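Drirance Opens Sign-Up for Its Bedroom Reset Program
June
By the Drirance home team

I've been looking forward to sharing this one! Drirance is opening sign-up for Zenik, our bedroom reset program, to renters and homeowners in the Fesix area. It's made for the room most of us shut the door on when company comes over – the bedroom that's also an office, a closet overflow and a place to drop whatever you were wearing.

Zenik runs for 8 weeks, and you get one short task sheet at a time. We start with the floor, then the bed, then clothes, then whatever has gathered on and beside the desk. I wrote most of the sheets at my own kitchen table, so if the tone is a bit bossy about socks, blame me (my family does).

The first sheet asks you to clear a path from the door to the window and leave everything else alone. It feels too small, I know. Do it anyway and go have lunch.

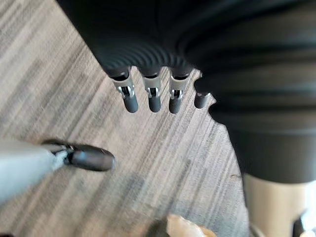 Do I have to buy bins or shelves before I start?

You can start with what you already own, and the first two sheets ask for nothing more than a trash bag and a laundry basket. Storage comes up later on, after you've decided what's staying, and any box with a lid will do fine.

Clothes get the most space in the program, and they got the most arguing while we were putting it together. I'm a floor sorter myself. I like to spread out, get down there and make piles. Others on our team swear by the bed, which is kinder on the knees and has a built-in deadline – you'll want to sleep there at some point! We ended up writing the sheets so either one works. Pick up a piece, decide if it gets worn again, washed or passed along, and put it with its own kind.
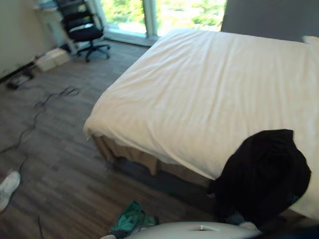 Jia Castellan
Program Writer, Drirance

A room like this is pretty much who we wrote Zenik for. The sheet is on and smooth enough, there's good daylight and trees outside the window, and the black jacket or sweatshirt over the corner of the bed could be dealt with before your coffee's ready. The desk chair sits right by the window too, and I'd keep it there and let the view do its job. Then there's the white box on the floor by the desk. I have one of those. I think everybody I know has one, and it gets a whole task sheet to itself: open it, take out what you need this month, and find the rest a place with a door on it.

We also added a page on bed skirts after several people asked. Ours says to lift the skirt, sweep underneath and check the corners nearest the wall, where hair ties go to live. If yours has pleats, run your hand down them while you're there and shake out the dust. Wash it when you wash the curtains, so you only have to remember one of them.

Soft things have their own sheet as well. Towels, knits and sweatshirts take up far more room than they should, and a big fuzzy armful looks like a whole day's work when it's maybe ten pieces.
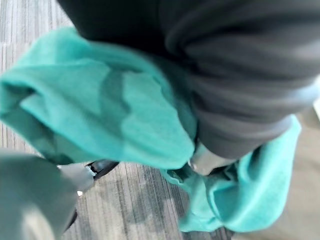

Jia Castellan
Program Writer, Drirance

My rule with a heap of teal and charcoal like that is to pull the colors apart first. You stop seeing a heap and start seeing things you can fold. Thick gray stuff goes in thirds and stands up in the drawer; anything towel-like gets folded in half, then half again. If you fold another way and it fits your drawer, keep doing it, I won't come check.

Sign-up is open through the end of June at the Drirance front desk in Fesix, from 4 in the afternoon until closing. Zenik is free for the first group, and you can share one set of sheets with a roommate or partner. Bring a rough idea of your room's size and the one spot that bugs you most.

Recent from Drirance
Zenik task sheets now in large print
Two ways to fold a fitted sheet
What to keep beside a desk in a small bedroom
Summer hours at the Fesix front desk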